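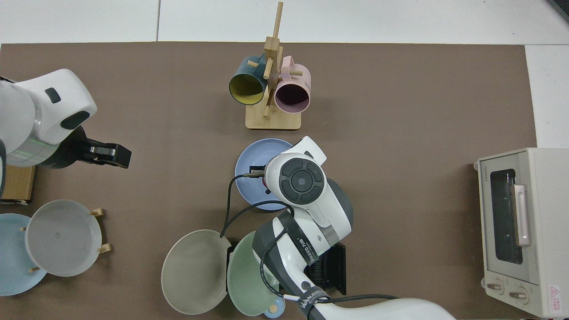
Garside stoneware mug — four stars, very nearly five

I bought two of these from the Skilton shop in Tilurham back in March and I'm completely smitten! The handle takes three fingers (I have big hands, so most mugs only allow two) and the rim is lovely and thin, so tea tastes like tea and doesn't dribble down your chin.

It holds a proper amount too — enough to get me through the crossword — and it keeps warm far longer than my old Flarnorwood one did. Both have been through the dishwasher most nights and the glaze still looks new.

My only grumble is the foot, which is unglazed and left a faint scratch on our sideboard. A bit of felt sorted it. I've already got my eye on the matching teapot.

Narendra Srivastava, 16 April 2022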